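Sorting table returns to Dronley hall

I popped into the hall on Saturday and the sorting table is back for spring! Seema Mishra has covered it in brown paper again (last year we got glue everywhere — never again) and the trays are going out for the children's block sets. She has 40 sets to make up and reckons it'll take 4 sessions, so do come along if you can spare an hour.

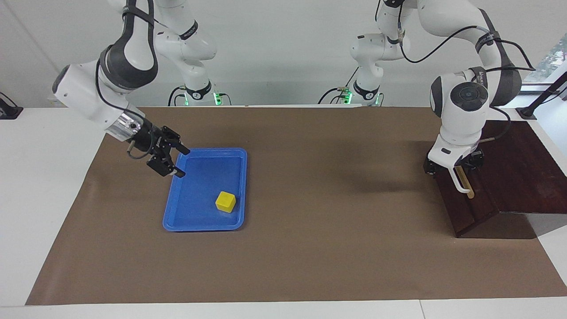 Any odd blocks you find down the sofa are very welcome too — yellow ones especially, as Anju Rana says we're still short. Doors open at 12.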